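Marker cube vs SLAM only for handheld gripper demos - results from 200 episodes

bdoler_lab
Posted in: Data collection and calibration

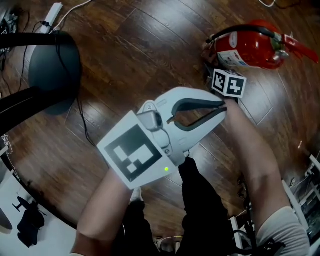
We split the demonstrations into two groups. Both use the same handheld gripper and the same camera. In group A the tool pose comes from visual SLAM alone. In group B the SLAM trajectory is aligned to a marker cube placed on the floor near the object before recording. Total was 200 episodes, half in each.

Policy trained on A: failed grasps were mostly lateral offset at the approach. Policy trained on B: lateral offset nearly gone, but it closes early on anything cylindrical. I ran 20 rollouts per policy on the Banthorpe arm. B was clearly better. Rollout sheet is in the Borel folder if you have access.

mathew_k
20 rollouts per policy is thin. With that few you can't separate a real gain from a good afternoon. Did you randomize the order or run all of A and then all of B?

bdoler_lab
All of A, then all of B. Lighting was constant, blinds down.

mathew_k
Then arm temperature and any drift in the hand-eye calibration are mixed in with your result. Interleave them and rerun.

L. De Graaf
Agree on interleaving, but I wouldn't dismiss it. Lateral offset is the failure you'd expect from bad alignment between episodes. We saw the same on our set (1,106 episodes, kitchen objects) and a fixed reference marker removed most of it. Early closing is a separate problem. Check your jaw width labels before you blame the pose.

bdoler_lab
Width is read from the encoder, not estimated from video. I'll look at the time offset though. The two clocks are only synced at the start of a session.

Brenda Acuña
That would do it. If the width stream leads the video by even a few frames, the policy learns to close before contact. Flat objects hide this and round ones don't, as they roll when you touch them off centre.

Separate question: is the cube in view for the whole episode, or only at the start?

bdoler_lab
Only required at the start. In practice it stays in view for a good part of the reach.

mathew_k
Then your policy may be using the cube as a landmark. Was it there during rollouts?

bdoler_lab
Yes, same side of the object each time.

mathew_k
So you haven't tested what you think you tested. Take it away and run B again.

L. De Graaf
Or mask it in training, which is cheaper than recollecting. Both would be better.

bdoler_lab
Fair. Plan is: resync the clocks, mask the cube, interleave A and B, 20 more each with no cube on the floor. Arm is booked until March so it will be a while. I'll post the numbers in this thread.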